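Search the list archive
Search this list All lists Go

Small Motels and Guesthouses list
Re: Room compendiums, paper or not?

On a morning in November a member in Randutach wrote:

> We are redoing the information folders in our rooms and I would like to
> know what others have settled on. Ours are vinyl ring binders with plastic
> sleeves. They look tired and the pages go missing, mostly the takeaway
> menus. A rep from Singhal has quoted us $725 for a printed set with our
> logo. Is it worth it, or has everyone gone over to the code you scan with
> your phone? We get a lot of grey nomads and some of them won't scan
> anything.

We have nine units at Nanham and went through this last winter, so I can tell you what we did.

The old folder had over 30 pages in it. I took one home and read it from front to back, which I hadn't done in years. It listed a video library we no longer have, a bakery that has closed and two different checkout times. There was a page on how to use the dial phone. I don't think a nicer binder would have fixed any of that, so my first suggestion is to sort out the wording before you pay for printing.

We kept a tally at the desk of what guests rang or came in to ask. The wi-fi password was well ahead of everything else. After that it was checkout time, where to eat after eight, how to work the air con, whether there was more milk, and where to put the bin for recycling. Very few people asked about the history of the town, which took up four pages of the folder.

So we now have one A4 sheet, both sides, laminated. Front side is wi-fi, checkout, air con, hot water, phone number for after hours. Back side is food, fuel, chemist, hospital and the laundry hours. It sits on the table under the lamp. If something changes I reprint the lot on the office printer and run them through the laminator, and it's done before lunch.

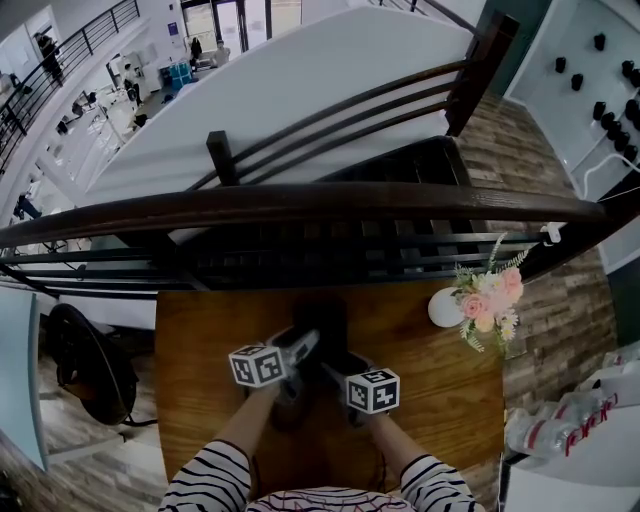
The other thing to think about is where the sheet goes. Ours started on the bench next to the kettle and got splashed. Then we tried the back of the door, where hardly anyone looked until they were leaving. On the table it gets seen, provided the table isn't crowded. We took away the tissue box cover, the tourist magazines and the tray with the spare remote. A guest needs room to put down keys, a phone and a bag of chips.

On scanning, we do have a code in the bottom corner of the sheet. It goes to a page on our own website with the same wording plus a map. We trialled Pondow for it before that. It worked well enough and the guests who used it had no complaints, but it was a monthly fee and I could not justify it for nine units. A bigger place with a restaurant and room service would get more out of it. Whatever you do, keep the paper as well. Reception is patchy on the eastern side of our block and people can't scan for the wi-fi password if they have no signal to begin with.

Languages are worth a mention. We get tour parties through in the cooler months and a fair number of guests who read Chinese more comfortably than English. We paid a translator in the city for a version of the front page only. Please don't run it through a free translator and leave it at that. Our first go had the air con instructions telling people to "open the cold", according to one of the guests, who kindly corrected it in biro. Put the larger type in whichever language the reader of that sheet needs and keep the second language small underneath, so your cleaners can tell which one they are putting out. 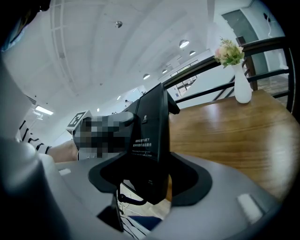

Stand for hotel services, with two lines of Chinese and smaller English below.

Back to the original question of the $725. I would hold off. Write your sheet, put it in three of the rooms for a month and see what people still ring about. Then fix it and do the rest. If you want it printed properly after that, a single sheet on heavy stock will cost a good deal less than a bound folder, and you won't be stuck with it when the bakery changes hands.

Fire plan stays separate and stays on the door. Don't fold it into anything else. Check what your council wants on it, as ours asked for the assembly point to be marked in colour.

Happy to send the Word file to anyone who wants to pull it apart.

Nanham, nine units

Recent threads on this list
Kettles that last longer than a year
Late arrivals and key safes
Re: Doona covers, who still irons them
Linen hire out of Randutach
Charging for a second car

Comments

Yes please to the Word file. Our folder still has the fax number in it.

We laminate too, but round the corners off with scissors or they go through the cleaning gloves.

Disagree about the town history. Ours gets read, mainly by people waiting out the rain. I keep it in the guest lounge though, not in the rooms.

What do you use for the air con page? We have different remotes in every unit and I have given up trying to write one set of instructions.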